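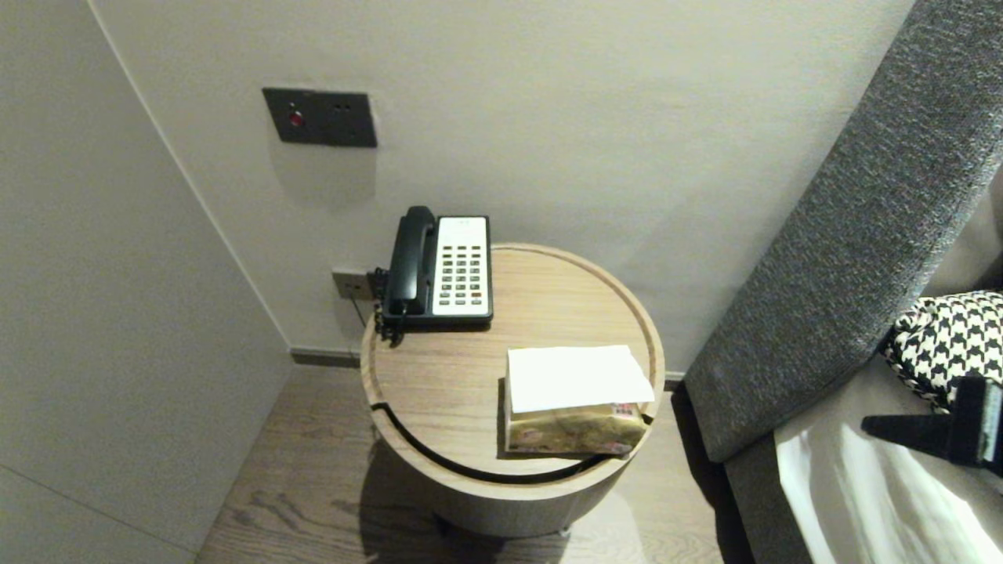 Our project was a cyser, so a mead made with apple juice in place of the water, and the question was whether the yeast or the honey does more for the final flavor. Henrique Esteves and I split the work, with him on honey and me on yeast. We'd both made one mead before and neither was much good, so the bar was low! I did most of my write-ups in the evening on whatever surface was free, and a round side table with a corded phone parked at the back by the wall leaves just enough space up front for a notebook and three tasting glasses.

We made 5 small jugs. The juice came from a press in Trorkville (no preservatives, we checked twice) and the honey was a wildflower from Cultness, plus a much darker one called Moradi that smells like molasses and old raisins. Three jugs got the wildflower and two got the Moradi. For yeast we used a plain ale strain and a white wine strain, and the odd jug out got no added yeast at all - that was Henrique's idea and I argued against it.

Mixing day went fine apart from the honey, which had set solid. We stood the tubs in warm water for over 3 hours and still ended up chipping at the Moradi with a spoon. Nutrients went in at the start and again 2 days later. I forgot to stir the second dose in slowly and got a foam volcano all over the Hirby lab bench (sorry, Barrett).

By December all the yeasted jugs had cleared. The ale strain left more apple behind, and with the wildflower it was easily my favorite. The wine strain went bone dry and kind of sharp. The wild jug smelled like nail polish remover for a month, then calmed down into something funky that Henrique loves and I can't finish a glass of.

Barrett Pettigrew tasted all of them blind and picked out both Moradi jugs right away, but he mixed up the yeasts. So I'd say honey wins, at least with a honey that loud. Next time I'd want a milder dark one, and I'd leave a jug alone until spring before opening it.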